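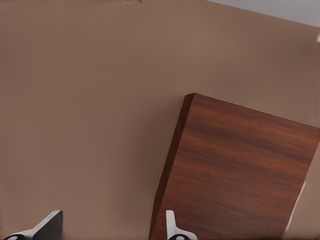 Notice to Residents Concerning the Closing of the Lower Office

The Land Office at Draseck will close its lower counter at the end of November. From that time all claims, transfers and complaints of boundary are to be brought to the upper office at Mevo, where a clerk will be present from eight in the morning until four in the afternoon. Residents are asked to bring their own pencils.

The Office takes this opportunity to set down an account of the Fekell claim, which has been open longer than any other matter in its care and which cannot be moved to Mevo with the remaining papers until an account of it has been entered. The account is the work of the last clerk to hold the lower counter. It has been read by the Registrar and is entered without change.

Fekell was a farm of 278 acres on the east bank of the river Miah. The deed is plain and was properly witnessed. It gives the northern limit as the stone wall, the southern limit as the mill road, the eastern limit as the ridge, and the western limit as the river. There was no dispute over the wall, the road or the ridge.

In the spring following the second dry winter, the river moved. It did so over a period of weeks and in full view of the households on both banks. It left its bed below the ford, crossed the lower pasture of Fekell, and went back to its old course a short distance above the mill. The pasture, with its fences and one standing shed, was now on the west bank. The owner of Fekell walked down to the water in the evening, looked across at the shed, and came to the Office the next morning.

The owner's position was that the pasture was hers. She had bought it, she had drained it, and her father-in-law was buried at the edge of it under a pear tree. The neighbor on the west bank took the position that his own deed gave his eastern limit as the river, that the river was where anyone could see it, and that he had not asked for a pasture but was prepared to accept one.

The clerk of the day opened a file. Under the rules of the Office, when a river moves slowly, the boundary moves with it, and when a river moves suddenly, the boundary stays where it was. The rules do not say how long a river may take before it is considered slow. The clerk wrote to Mevo for guidance. Mevo replied that the matter was one for local knowledge.

Local knowledge was accordingly gathered. The miller stated that the river had moved in a single night, as he had heard it. The ferryman stated that it had taken most of a month, and that the miller was a heavy sleeper. The schoolteacher produced a set of drawings made by her pupils, in which the river appeared in various places, and also in several colors. All of these were accepted into the file. The drawings are still there. They are to travel flat.

Pending a decision, the Office directed that neither party should make use of the pasture. This direction was observed for one summer. The grass grew to the height of the fence rails and then over them. In the autumn the neighbor reported that the grass was a danger in dry weather and asked permission to cut it. The owner of Fekell objected, on the ground that a man who cuts hay will soon be found to own hay. The Office ruled that the hay might be cut by the neighbor, provided that it was carried across the river and delivered to the owner, who would hold it in trust for whoever was found to be entitled to it.

The neighbor cut the hay. He carried it over in the ferryman's boat, which required a great many crossings, and stacked it in the barn at Fekell under the owner's direction. She thought he stacked badly and told him so. At the end of the second day she gave him supper, and this was entered in the file as an expense.

The arrangement was renewed the following year, and the year after that. Each autumn the clerk received two letters. The first, from the east bank, stated that the hay had been received without prejudice to the claim. The second, from the west bank, stated that it had been delivered without prejudice to the claim. In time the letters grew longer. The owner of Fekell began to remark on the quality of the crop, and then on the weather, and in one year, at some length, on the death of her brother. The neighbor reported that he had mended the roof of the shed, without prejudice, and that the pear tree had been struck by lightning but was expected to live.

It was at this time that the clerk who prepares this account came to the lower counter. He was nineteen years of age. He was shown the stove, the stamp, the letter press and the Fekell file, in that order, and was told that the last of these would be settled by spring.

He went out to see the pasture in his first month. The neighbor walked him along the old riverbed, which by then was a shallow dip full of rushes, and showed him the place where the bank had given way. The neighbor had cleared the ground beneath the pear tree and put a low railing around it. When asked whether this had been done with the permission of the Office, he said that it had not, and asked whether the clerk wished to write that down. The clerk did not write it down. It is entered here for the first time.

In the file for that year there is a draft decision in favor of Fekell, and another, of the same length, in favor of the west bank. Both are in the clerk's hand. He had been advised by his predecessor that a decision should be written out both ways, and that the false one would be found to read poorly. He read them aloud in the evening, after the counter had closed. They read equally well. He sent neither to Mevo, and when Mevo inquired, he replied that further local knowledge was being gathered, which was true, as the letters continued to arrive.

The claim fee fell due in the tenth year. It had been set by ordinance at 3000, payable jointly by the parties to any matter left open for ten years, and was meant to discourage them. The parties came to the counter together. They had come in one cart. They paid in equal shares and asked whether, having paid, they would be left alone for another ten years. The clerk consulted the ordinance and informed them that they would.

There was no second payment. In the eighteenth year the letter from the west bank came as usual, and the letter from the east bank did not. The clerk waited until the first snow and then took the ferry road to Fekell. The house was in order and the stove was lit. The neighbor was there, seated at the kitchen table with the hay accounts. He said that she had died in September, after the second cutting, and that he had not known how to put it in a letter to the Office. He had buried her across the water, beside her father-in-law, as she had asked. He wished to know whether this would affect the claim.

The clerk said that it might. A burial could be taken as an act of possession.

The neighbor asked whose.

The clerk has considered the question since and has not found an answer to it in the rules. He told the neighbor that he would look into the matter. The neighbor nodded and gave him supper – cold mutton and pears – and afterward rowed him back himself, although the ferryman was on duty and could be seen waiting at the landing.

Fekell passed to a niece in another district, who wrote to say that she wanted no part of any quarrel and would sign whatever was put in front of her. The clerk prepared a paper for her signature, and then did not send it. The neighbor went on cutting the hay and carrying it over to the barn, where there were no longer any animals to eat it. He wrote each autumn that it had been delivered. The clerk took to writing back, on Office paper, that it had been received without prejudice to the claim. He had no authority to do so, and the Registrar has made a note of this in the margin.

This past April the river moved again. It went back across the pasture in a night and a day, during the heavy rains, and took up its old bed among the rushes. It carried off the shed. The railing and the pear tree were not touched. The pasture now lies on the east bank, as described in the deed, and there is no longer any ground between the parties on which they could be said to disagree.

The clerk brought this news to the west bank in person and found that it was known there. The neighbor was standing at the water with his hay fork. He is an old man now, and he asked only whether the Office had any objection to his continuing as before. The clerk stated that the Office had none.

The Fekell file is therefore sent up to Mevo marked open. The upper office is asked to expect a letter from the west bank each autumn, once the hay is in, and to answer it. A form of reply is attached. It should be copied by hand, as the neighbor does not care for the press.

Keys to the lower counter may be returned at any time before the closing. The stove will remain with the building.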